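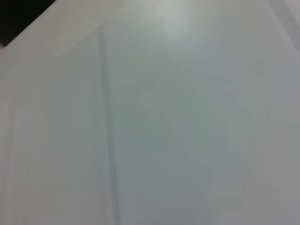 Pale panel, close up.

Sturkthorpe Chamber Concerts
Interim report to the Jereo Fund
September 9, 2020
From: Kwame Baidoo, programme manager

Sorry this is brief, rehearsal in an hour. Full accounts to follow with the final report.

Where we are

Grant was for six concerts, a new piece for string quartet and the schools work. Two concerts given before lockdown. Four still to come, all moved. April date went first, obviously, then the early summer ones. No artist has pulled out so far. All four rebooked on the same fee, half on signature, which your early release of the second instalment made possible. Thank you for that.

Concerts given

First: Haydn op. 76 no. 2, Janáček "Intimate Letters", Schubert "Rosamunde". Hall nearly full. The Haydn was a bit stiff in the opening movement, the players said so themselves, but the minuet had real bite. The Janáček was the thing people wanted to talk about afterwards. Several asked for more of that kind of music, so the second quartet in next year's plan has become the first quartet as well.

Second: piano trio programme, Clara Schumann, Shostakovich no. 2, Brahms op. 8 (revised version). Smaller house, bad weather. Piano went flat at the top during the first half and had to be touched up in the interval. The tuner now stays for the whole concert. Extra cost, shown under Hall.

Total tickets across both: 357. Of those 90 were the free under-25 places you pay for. Higher than we put in the bid. Most of the under-25s came to the first night, so it isn't clear yet if the offer works for the less obvious programmes.

The new piece

Mawuli Appiah has delivered the full score and parts of the quartet. Came in at 18 minutes, we asked for twelve to fifteen. Have read it through with the leader and don't want cuts. The slow section in the middle is the best of it, long held chords with the viola moving underneath, and it needs the room. Last page still being looked at, there is a pizzicato passage that won't speak in a dry hall at the marked speed. Mawuli is happy to take it down a notch.

Premiere was to share the bill with Beethoven op. 132. Without an interval that is too long an evening. Proposal: swap the Beethoven for op. 95, play straight through, just over an hour with the talk. Need your OK on this as op. 132 is named in the offer letter.

Schools

Stopped in March, not restarted. The Sistier Quartet have recorded short films for the classes instead, one on each instrument and one on how a quartet rehearses. Teachers have had the first two. The cello one is very good. The viola one has a hum on it and will be done again.

Money

Underspent on travel and print. Overspent on tuning and on refunds handling. Most April ticket holders gave the price of the ticket back to us as a donation, which was kind and has covered the gap for now. Seating plan with distancing cuts the hall to less then a third, so box office for the remaining dates will be well down. We'd like to move the print underspend accross to artist fees, to allow each programme to be played twice in one evening.

Needed from you

1. Yes or no on op. 95.
2. Yes or no on moving the print money.
3. New end date for the grant, whatever suits your year end.

Draft dates for the four concerts are with the hall. Will send them as soon as confirmed.

KB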